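Bin picking log: how many examples before you stop?

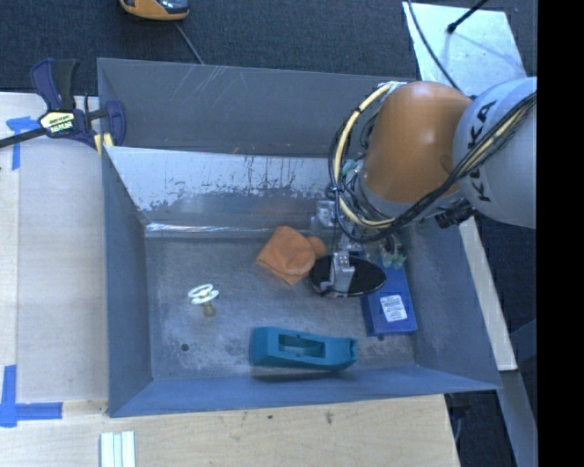 Posted by nazma_m (Nazma Majumder) in Data & Training, 15th November

OK so I'm at 1,772 logged grasps on the KUKA and I need somebody to tell me whether to keep going. Five things in the bin per round, mixed on purpose: orange cloth, pacifier, blue box with the label, that teal thing with the slot in it. Every attempt gets saved, misses too. The cloth is eating my week!

dougal_aitken wrote:
Keep going. We didn't see Premow settle down until it had over 3,000, and our stuff was all rigid.

ivone.s wrote:
Disagree with Dougal, sorry. I'd take 900 with a proper shuffle between rounds any day. Your pacifier is way off by itself on the left and the blue box is close to the right wall. If that's typical, you're teaching it where things live.

nazma_m wrote:
Fair. I dump the tub in and sort of stir with my hand (very scientific). Wall picks are my worst ones, so I don't want to lose those.

dougal_aitken wrote:
Then log more of them? I don't see how fewer examples helps with walls.

ivone.s wrote:
I said shuffle, Dougal. Do 100 where everything starts against a side, tag them separately, then retrain and look.

adoracion_e wrote:
Does the worn metal on the back wall mess with your depth? We had shiny patches in March that came through as holes, and I threw out two days of data.

nazma_m wrote:
A bit, along the bright seam at the bottom. I've been keeping those rounds in. Should I not?

adoracion_e wrote:
I'd keep them but flag them.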